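Call for Participants: Robotics Open Day at Manarwood

The Urquijo Center invites members of the public to take part in its open day on February 13, 2023. Participants will operate a robotic gripper under staff supervision and complete a short written survey. No technical background is required.

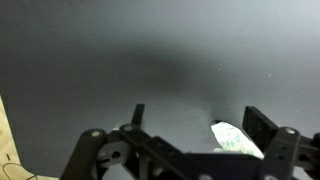 Places are limited to 26. Applicants must be 18 or older and available for the full session, including the safety briefing. Lunch is provided, and travel within the state will be reimbursed on presentation of receipts.

Applications should be addressed to Jozefína Matoušek, Visitor Programs, Room 316.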